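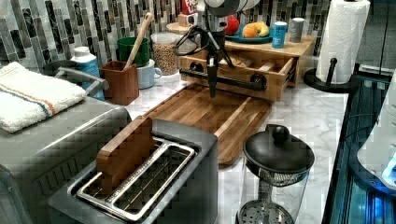 Session 4: Routes as Evidence - The Clarnwood Walk

History and Travel, Continuing Education
Lecturer: Maja Górecki
Field leader: Cauã Camargo

Reading for this session: course packet, pages 77 to 98. Bring the packet to the field trip as well as to class. The maps in it are the ones we will use on the road.

1. Where we are in the course

The first three sessions dealt with single places: the battlefield, the meeting house, the cemetery. A visitor goes to a place like that, stands in it, and reads a sign. This session is about a different kind of historical site, the route. A route has no front gate. Most of it is usually private land or ordinary road, and the people who used it passed through quickly and left little behind.

Our case is the Clarnwood Walk, in which mill workers from Wandidville went on foot to the county seat at Clarnwood to present a petition about wages and housing. The distance by the road they took is 55 miles. The petition carried 1153 names, many of them people who did not walk.

You don't need to know labor history for this session. You do need to have read the two diary extracts in the packet.

2. Background to the Walk

Wandidville grew up along one bend of the river. The largest employer was the Krawczyk mill, which also owned most of the rental housing on the east bank. Rent came out of wages before the wages were paid. When the mill cut its rates in the fall, rents stayed where they were, and a number of families ended the month owing money to the company.

There had been earlier complaints. These went to the mill manager, and later to the owner, and were answered by letter or not answered. The decision to go to Clarnwood was made because the county court there could hear a dispute over leases. This point is often missed. The Walk is remembered as a wage protest, and the speeches were mostly about wages, but the document the walkers carried is largely about rent. Read it again with this in mind (packet, page 81).

They left in October. The railroad ran most of the way and a few of the organizers took it. The others walked, partly to save the fare and partly to gather signatures in the villages along the river.

3. Sources for the route

We have four main kinds of source. They do not agree.

a. The diary of Zuzanna Gajewski. She was a spinner and walked the full distance. Her diary was written up in the evenings, and it is strong on weather, food, and where people slept. She gives few place names, and she spells those as she heard them. She calls the second night's stop "the barn past the chapel." There are two chapels on that stretch of road.

b. The account book of the store at Prirnari. Prirnari was a crossroads with a store, a forge, and a ferry landing. The book records a large sale of bread and lamp oil on credit, with the note "for the mill people." The debt is marked as paid the following spring, in a different hand. We don't know who paid it.

c. Newspaper reports. The Clarnwood paper sent a man out to meet the walkers on the last day. He describes the final few miles well and guesses at everything before that. The Wandidville paper was printed in a building rented from the mill and did not mention the Walk until it was over.

d. Memory. Jolanta Stępień recorded talks with the children and grandchildren of walkers. The transcripts are rich, but they were made after the first marked trail had opened. Several speakers describe stops that are on the trail signs and in no earlier source. They may be remembering the signs.

Note on (d): this does not make the transcripts worthless. They tell us a good deal about how the Walk was talked about at home. They are weak evidence for where the walkers turned left.

4. The disputed middle section

The first day and the last day are fairly secure. The argument is over the part between Prirnari and the upper bridge. There are two candidates.

The river road. This is the route of the present marked trail. It is scenic and mostly flat, and it passes both chapels. Its weakness is the season. County road reports complain that the lower part flooded every fall, and the diary mentions heavy rain on the first two days.

The ridge road. Longer and steeper, but dry. The diary describes "looking down on lights" on the second evening, which is hard to do from the river road. Against this, the ridge had only a few farms, and it is not clear where so many people could have slept.

Krystyna Kaczorowski, whose article is in the packet, argues that the group split at Prirnari. In her reading the stronger walkers took the ridge and those with handcarts stayed low until the water stopped them, then waited. This would explain why the diary has everyone arriving at the bridge "in pieces, all through the morning." It would also explain why families on both roads claim to have fed the walkers.

Her argument is a good one, but look at what it rests on. The main support is a single line in the diary, and "in pieces" could just mean that people were tired and strung out. When you read the article, mark each place where she moves from "could have" to "did."

5. How the Walk came to be commemorated

For a long time it was not. The petition succeeded in part - the court struck down one clause in the leases - and the mill dismissed several of the organizers soon after. Families who stayed in company housing had good reason not to talk about it.

The first public marker was a stone at Clarnwood, outside the courthouse. It names the judge and the mill owner, and refers to the walkers as "the petitioners." The stone is still there. The town later added a bronze panel next to it, with the names of the organizers in alphabetical order.

Wandidville came to the story later, after the Krawczyk mill closed. The trail was laid out as part of a plan to bring visitors to the river. The people who planned it needed a route that was open to the public, safe to walk, and close to places to eat. The river road met all of those needs. The ridge road crosses private timber land and has no parking.

So the trail shows us a route that could be built. It may also be the route that was walked, but the trail's own leaflet gives no sources, and the signs say "in the footsteps of" at every stop, including two where the evidence is nil.

Compare this with the meeting house in Session 2, where the room had been furnished from a different building. The questions are the same. What was chosen, who chose it, and what did they have to work with?

6. Terms to know

Route: the line of travel as far as the sources let us establish it.

Trail: a marked path made for present-day visitors. A trail may follow a route closely, loosely, or hardly at all.

Anchor point: a place on a route that is fixed by a source written at the time. Prirnari is an anchor point because of the account book. The chapels are not.

Back-reading: taking something from a later commemoration and treating it as evidence about the event.

Reenactment: walking or performing the event again. Useful for questions of pace, load, and daylight. It can show that a thing was possible. It cannot show that it was done.

7. Field trip

We will travel by van and walk two short sections. Cauã Camargo will lead both. The van leaves from the lower parking lot at 7:30 a.m. and will not wait.

Stop 1, Wandidville, east bank. The mill buildings and the remaining row houses. Look at the distance between the houses and the mill gate.

Stop 2, Prirnari. The store is gone, but the foundations and the ferry landing can be seen. Stand at the crossroads and find both roads out. Lunch is here. Bring your own, as there is nowhere to buy any.

Stop 3, river road, lower section. We walk from the first chapel to the second. Note the height of the road above the water.

Stop 4, ridge road. We have permission to use the timber gate for the afternoon. The climb is steep and takes most people half an hour. Anyone who would prefer not to climb can stay with the van at the bridge. From the top, check for yourself what can and can't be seen of the valley.

Stop 5, Clarnwood courthouse. Read the stone first, then the panel.

Wear boots. The lower section is muddy in most seasons. Dogs are not allowed past the timber gate.

8. Written work

Choose one of the stops above. Write two versions of a sign for it, each short enough to read standing up. The first should state only what the sources from the time will support. The second may use the oral transcripts, but it must make plain to a general reader where the information comes from.

Attach a page explaining what you left out of the first version and what this cost you. Give packet page numbers for every claim. Do not use the trail leaflet as a source, except to discuss the leaflet itself.

Hand in your work at the start of Session 6. Late papers go to Maja Górecki directly, not to the office.

9. Questions to think about before Session 5

Is it a problem if a trail is in the wrong place, provided the event is described correctly?

Zuzanna Gajewski walked the whole way and never names the road. Why might a careful writer leave that out?

Should the wording on the courthouse stone be changed now that the panel stands beside it?

If the ridge road were opened to the public tomorrow, what evidence would you want before moving the signs?

Session 5 is on river crossings and ferries. Read the rest of the Prirnari account book, including the pages that look like nothing but nails and flour.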